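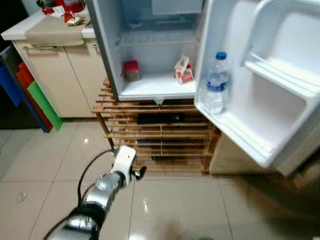

Tonditz compact fridge: six months in a bedsit

Review by Azra Dimitriou, August 2018

I moved into a single room at the top of a shared house in March. The kitchen is three floors down and shared between five of us, and after the second time my butter went missing I decided to buy a small fridge of my own. The choice came down to the Tonditz and a Stolitz model that a friend already had. The Stolitz was deeper than the gap beside my wardrobe, so I bought the Tonditz.

Delivery and setting up

It came in one box, carried up by one man who did not enjoy the stairs. The instructions say to leave it standing for a few hours before switching on, and I left it overnight. The feet at the front screw in and out. My floor slopes towards the window, so the left one is nearly all the way out, and the door now stays where I put it instead of swinging back on my arm. The plug lead is short. If your socket is on the other side of the room you will need to think about that before you order.

Keeping things cold

The dial has numbers but no temperatures on it, which is a nuisance. I bought a cheap fridge thermometer and spent a week moving the dial a notch at a time. In spring the middle setting was right. During the hot weather in July I had to turn it up by two notches, and it still struggled on the worst afternoons, when my room under the roof was not fit for people either. Milk lasted as long as it does in a full-sized fridge, apart from that one week.

Things pushed right up against the back get too cold. I lost half a cucumber and a bag of salad that way before I started keeping them towards the front.

The freezer compartment

Treat this as a place for ice. It will keep a small bag of peas hard for a few days, but I would not trust it with meat, and ice cream goes soft by the second evening. It also frosts up. I defrost it once a month, which means switching off, putting an old towel on the floor with a roasting tin on top, and leaving the door open for a morning. I did try to hurry it along with a knife the first time. Don't do that. A bowl of hot water does the job without any risk to the lining.

Noise

I sleep two metres from it, so this matters to me more than it might to you. The motor runs for a while, stops with a small shudder, and then there is some gurgling. For the first fortnight I woke up most nights. Now I rarely notice. A square of cork tile under each foot took away most of the shudder. Viorica Leka in the room below says she has never heard it, and she hears everything else I do.

Cleaning

Warm water with a spoonful of bicarbonate of soda is enough. The door seal collects crumbs in its folds and wants going over with an old toothbrush. I had a yoghurt leak in May and the smell was gone after one wash.

Running cost

We split the electricity bill evenly, so I can't give a figure for the fridge alone. I offered to pay a little extra each month and the others accepted straight away.

Who it would suit

One person who shops every few days. I keep milk, cheese, a few vegetables and tomorrow's lunch in mine and that is comfortable. Two people sharing would run out of room by the weekend. A large pizza box will not go in at any angle, and my widest casserole dish has to stay downstairs.

I would buy it again for this room. If I had more floor space I would get something taller with a proper freezer and pay the difference. Mine has had no faults so far. The dial has worked a bit loose on its spindle, and I will write to Tonditz if it comes off.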